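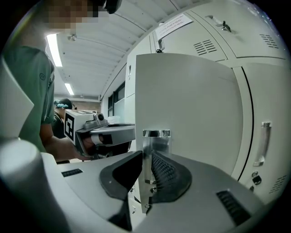 Data collection equipment

The Plomach is a hand-held gripper sold by Parex for recording demonstrations used in robot training. The operator holds the tool and does a task by hand, and a camera on the gripper records it. Units carry a printed square marker so that their position can be worked out from video. The tool is sold singly or as a set of two, one for each hand.

The first version was designed by Birutė Liepiņa and went on sale in September under the name Rerska. The current version weighs 1226 grams with its mount and has replaceable finger pads. Parex also offers a rental service, with training for new operators every Thursday. By the end of its first year the service had lent out about 3025 units. Spare pads and marker plates are supplied by Nautiyal.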